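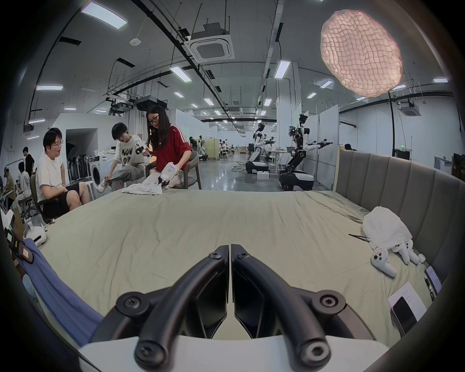 A bed with a pale green sheet and a gray upholstered headboard.

Home | World | Travel | Visas | Opinion | Contact

Tostdale and Jaltutance agree on longer visa-free stays

TOSTDALE, 27 Dec 2025 – Citizens of Jaltutance will be able to stay in Tostdale for up to six months without a visa, under an agreement that the two governments signed after long talks. The present limit is 2 months. The same rule will apply in the other direction, for citizens of Tostdale who travel to Jaltutance.

The agreement covers tourism, family visits and short courses of study. It does not give the right to work. A person who wants to take a paid job must still ask for a work permit before the trip, and the fee for this permit stays at 355 in local currency.

Chrysanthi Tzavaras, who led the talks for Tostdale, told reporters that the question of return had been the most difficult one. Jaltutance did not want to accept people who had lost their passports and could not prove their citizenship. The final text says that each government must answer a request about a person's citizenship in 6 working days. If no answer comes in this time, a temporary travel paper will be issued.

"We have discussed this one paragraph since August," Tzavaras said. "Both sides wanted the longer stay, but the ministry could not sign without a clear rule for return."

The agreement has 251 articles and annexes, and a large part of them repeats the older treaty with small changes. One new annex deals with the Drudis crossing, the only land border between the two countries. Travelers there will no longer fill in the paper arrival card. Officers will register the passport at the window, and children under the age of six can be registered together with a parent.

Opposition members in the Tostdale assembly asked why the text was not shown to them before the signing. They also want to know how the length of stay will be checked when a traveler enters by land and leaves by air – the two systems are still separate. The ministry answered in a written note that the records will be joined before the new rule starts, but it did not give a date.

Both parliaments must still approve the agreement. The assembly in Tostdale is expected to take it up in its first session after the holidays, and the foreign affairs group will hear Tzavaras before the vote. Until the approval is complete, the present limit stays in force, and the ministry asks travelers not to book longer stays on the basis of the new text.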